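# Online-Casino zahlt nicht aus – Kaution für „Verifizierung“ normal?

**Mandla Zulu**, 28. Dezember 2019

Hallo zusammen, ich bin gerade ziemlich genervt und hoffe, hier kennt sich jemand aus. Ich spiele seit Oktober ab und zu bei Vatasov, immer kleine Einsätze am Automaten. Vor Weihnachten hatte ich plötzlich 631 Euro auf dem Konto (für mich ein Riesengewinn!) und wollte natürlich sofort auszahlen.

Ausweis hochgeladen, Stromrechnung hochgeladen, alles bestätigt. Dann kam eine Mail vom Support: Ich soll noch mal 60 Euro einzahlen, damit mein Konto „final verifiziert“ werden kann. Das Geld würde angeblich mit dem Gewinn zurückkommen.
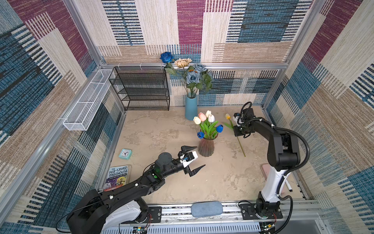

Im Chat bekomme ich immer nur denselben Textbaustein, egal was ich frage. Eingezahlt habe ich über Nendeo, falls das wichtig ist. Hat das schon mal jemand erlebt? Und komme ich an mein Geld noch ran?

---

**steyn_fan**

Finger weg, zahl da bloß nichts mehr ein! Bei mir war es ein anderer Laden, erst 60, dann noch mal eine „Gebühr“, und am Ende war das Konto gesperrt.

---

**Allden**

Ich würde auch auf keinen Fall nachzahlen. Schau zuerst ganz unten auf der Seite, welche Lizenz angegeben ist, und such die Nummer direkt im Register der Behörde – nicht über den Link vom Casino, der kann sonst wohin führen. Wenn es die Lizenz gibt, schreibst du eine förmliche Beschwerde ans Casino, setzt eine Frist und gehst danach zur Aufsicht oder Schlichtungsstelle.

Mach Screenshots von allem: Kontostand, Chat, die Mail mit der Forderung. Bei mir ging es damals um mehr als 2000 Euro, und ohne die Screenshots hätte ich alt ausgesehen. Gedauert hat es 31 Tage, aber das Geld kam.

Nendeo würde ich parallel anschreiben und fragen, ob sich deine Einzahlungen reklamieren lassen. Den Gewinn bekommst du darüber allerdings nicht. Und wenn du keine Lizenz findest: Anzeige bei der Polizei, das geht meistens online.

---

**kurbelkarl**

Steht bestimmt in den AGB. Lies die mal.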